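Search this site
Search
Menu

Removing creases without an iron

29 July 2026 - Henrique Frade

I stopped ironing in January, when the thermostat on my old Prida failed and the replacement part cost more than I was willing to pay. Since then I have been testing how far steam and hanging weight will get me. The results depend almost entirely on fibre and weave.

Cotton creases because the bonds between its fibres shift under pressure and then set again in the bent position. Moisture loosens them, and heat speeds this up. Polyester behaves differently - it softens with temperature, and water on its own does very little.

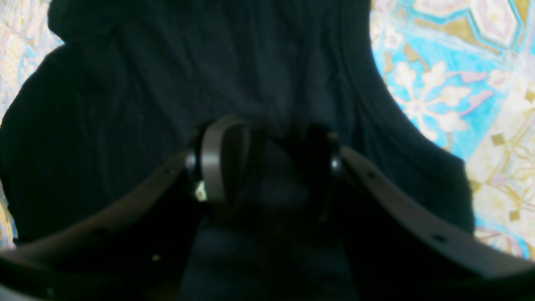

Weight is the variable I had underestimated. A damp shirt hung from the shoulders pulls well through the body and hardly at all across the sleeves, so the sleeves need smoothing by hand. Direction matters too. Dark navy-black cloth with a matte weave, bunched so that its folds run mostly one way, should be pulled across the folds, and the faint grey-blue highlights along the ridges make it easy to see where to start. On white cotton I need a lamp set low to one side.

My present routine is 11 minutes on the line after a spin, then two passes with the Zaletti hand steamer. The tank is small and I refill it once per load. Linen still defeats it. I have kept a log of 60 garments so far, and the linen entries are all marked "wear as is".

Next I will try a lower spin speed.

We use cookies to remember your preferences. Accept | Manage settings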